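5/5/20

Went back over the altimeter log from the Burklow loop. Teresa Loureiro's unit gives 2,745 m of climbing, mine about 10 per cent less on the same track, same bikes, two laps. I don't believe either. The Calado descent shows three short rises that aren't on the ground, and I've ridden it enough to know.

Teresa blames the smoothing. Maybe, but February's file had the same bumps with smoothing off. Want a third unit on the bars before we print any figure on the route card.

To do: new tyre sealant, rear wheel.

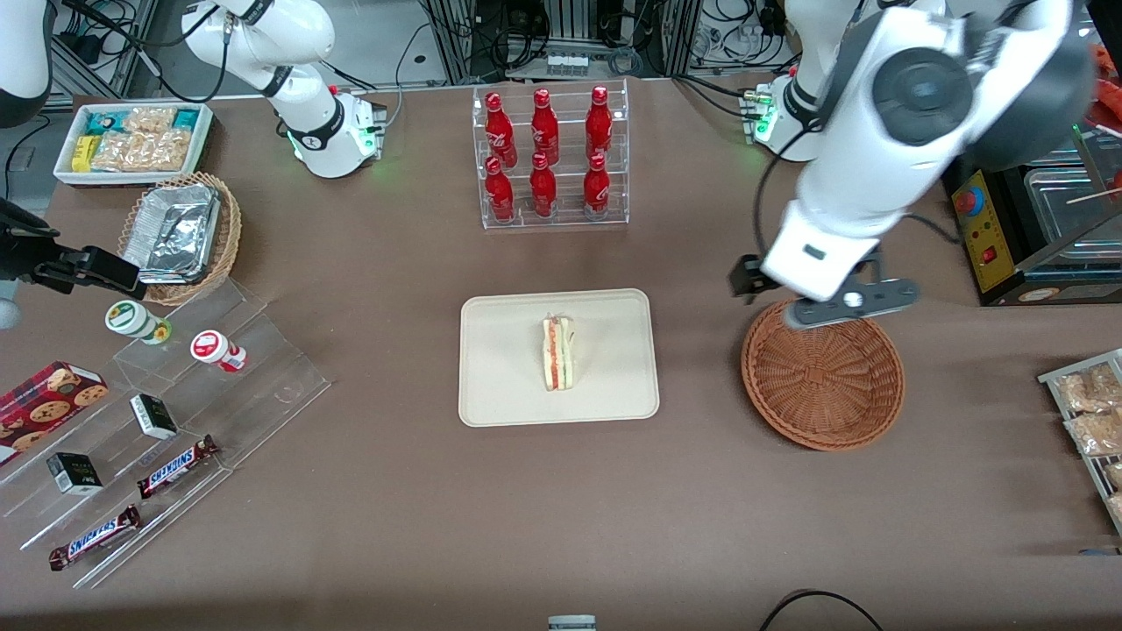
Snack table, with the round wicker basket empty.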